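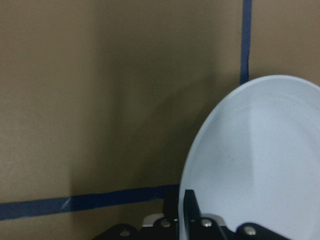

## Week 5: Setting the table, and what it tells us about a household

Welcome back, everybody! Last week we left off in the middle of the Mikstead letters, and I promised we'd get to the dishes, so let's get to the dishes.

Please have the Janaína Rocha chapter read before section (it's long, I know, but the part on Waltton boarding houses goes quickly). Her main point is that a shared serving bowl and a plate of one's own make for two different kinds of meal. With the shared bowl, somebody has to decide who reaches first. With separate plates, that decision moves back into the kitchen, where guests never see it.
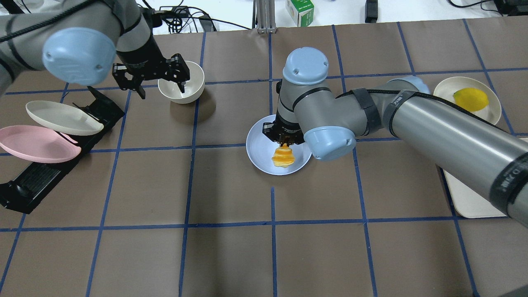
Rocha calls this "the hidden portion," and I'd like you to hang on to the phrase, as it comes up again when we read the Khương family account book in June. Look especially at page 5, where the cook lists what was sent out to the boarders and what stayed behind for the help.

**Terms to know**

- *Common dish*: food set down for everyone at once
- *Cover*: one person's full place setting
- *Hidden portion*: see above

**For section**

1. Who served at your own table growing up? Ask a relative if you can, the answers are often wonderful.
2. Compare Rocha's boarding house with the Parum wedding supper in the reader. Where does the host sit, and does it matter?

Short response, one page, double-spaced, in my box in room 1019 before section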